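Garments on a Bed: Gallery for the Talix Manipulation Study

Project pages: Overview | Method | Gallery | Data notes

The Talix study looks at one narrow question: how well a policy trained on hand-held gripper demonstrations handles clothing that is heavier and stiffer than the T-shirts and towels used in most folding work. The first release contains 3093 demonstrations recorded in homes. Of those, 933 involve outerwear, and 115 involve leather or leather-like material. Each demonstration is stored as wrist-view video with gripper pose and jaw width, and segmented by hand into grasp, move and release.

Leather was kept as its own category after the August review. It holds a crease, slides over itself unevenly, and reflects enough light to disturb feature tracking - all three show up in the pose error figures on the Data notes page. The pictures in this gallery are wrist views of a black leather jacket on a bed.

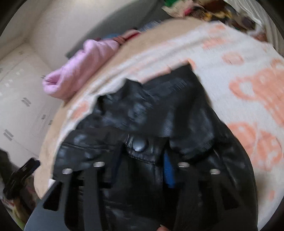 Jacket bunched, material between the jaws. Round metal snap near the center.

Bunched states are the harder half of the set. With the garment crumpled, the collar and upper panel give few stable edges, and the annotators were asked to label only what they could identify without replaying earlier video. Snaps and seams turned out to be the most reliable landmarks. The keypoint schema therefore has 6 labels for jackets: two collar points, the top snap, the yoke seam, and the two cuffs. A label is left empty when the part is hidden.

Flat states are used mainly as goal images. The policy receives one goal image and the current wrist view, and predicts a short sequence of gripper poses. Goal images are not required to be centered or free of clutter, and bedding and other clothes are left in view - cropping them out in the Kurura pilot made the results worse on patterned blankets.

Flat, face up, collar points spread. Snap closed at the neck, gripper over the placket.

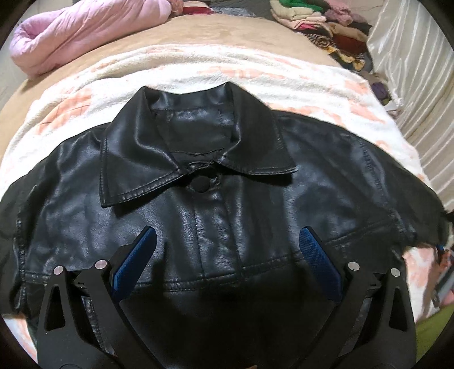 Delwyn Tautahi: I would be careful about using a flat jacket as the goal without a tolerance on the sleeves. In our runs with the Dostora baseline, the policy got the collar and placket into place and then kept adjusting one cuff until the time limit. Did you score sleeves separately, or is it a single distance over all visible keypoints?

Reply from Hamisi Owino: Separately, from the second evaluation onward. The body and sleeve scores are listed in different columns, and a run ends when the body score passes, whatever the sleeves are doing. The older single-distance numbers are still in the archive under Esteves and should not be compared with the current table.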